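Surdu (robot cell)

Surdu is a two-armed grocery handling cell operated by Skaseneo at its site in Drostenville. It is used to study the grasping and sorting of household packages, chiefly bags, cans and tins of the sizes sold in ordinary food stores. The cell is known within the organization for its written upkeep routine, the Clutarholm schedule, which sets out how the arms, fingers, cables and cameras are to be checked and when parts are to be replaced.

Layout

The work surface is a wooden tabletop with the arms working over it from above. Each arm ends in a black gripper with 2 fingers, and a small camera is carried near each gripper so that the object between the fingertips stays in view during the final approach. Fixed cameras cover the table as a whole. Metal rails and crossbars surround the work area, and cables are led in from overhead to leave the tabletop clear.

Fingers and grippers

The fingers are treated as wearing parts. Under the Clutarholm schedule they are inspected at the start of each working day and replaced in pairs after 2,000 grasps, or sooner if a tip is chipped or bent. Both fingers are changed even when only one shows damage – a worn finger paired with a new one closes off center, and thin packages tend to turn in the grip.

After a change, the operator closes the gripper slowly and confirms that the tips come together evenly. The same check is then made with a package in view. Soft film bags are preferred for this step, as their creased lower edges make a small error in alignment easy to notice in the wrist camera picture. A bag of taco seasoning mix is suitable, approached with the fingertips just below its bottom edge.
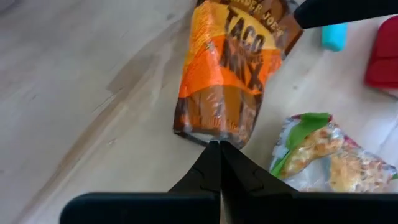

Camera alignment

The wrist cameras are aligned after the fingers, never before. The operator adjusts the mount until both fingertips appear in the lower part of the picture and the space directly ahead of them is unobstructed. Lenses are wiped with a dry cloth. Glare from glossy packaging is accepted as a normal working condition and is not corrected by dimming the room.

Fixed cameras are checked against the table edges. If a camera has moved, its bracket is tightened first and its position measured again. Results are entered in the cell log together with the initials of the operator.

Work objects

Test objects are laid out by hand before each run. A layout normally mixes rigid and soft items, and cans and tins are placed on their sides as well as upright. Typical items include a lidded can, a crumpled chip bag, a shallow oval dish with a shiny metallic finish and a rectangular spice tin. The grippers are held above the table while the objects are arranged.

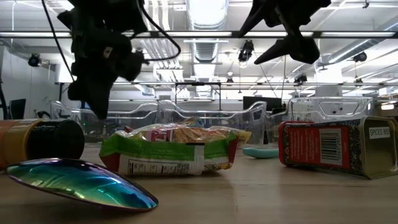 Packages that leak or lose their labels are withdrawn, and food items past their printed date are discarded. The tabletop is wiped between layouts, with particular attention to crumbs and powder, which can work into the finger joints.

Cables and routine repair

Cable faults account for most unplanned stops. Each gripper cable must hang in a loop long enough to allow full wrist rotation but short enough to stay clear of the fingers. Operators move each arm through its full range at low speed and watch the loop at both ends of travel. A cable with a flattened or cracked jacket is replaced whole; taped repairs are not permitted.

The current edition of the schedule took effect on October 31, 2020, and contains 11 checks. It added the paired finger rule and moved cable inspection from a monthly to a weekly task. Earlier editions remain on file at Drostenville for reference when older log entries are reviewed.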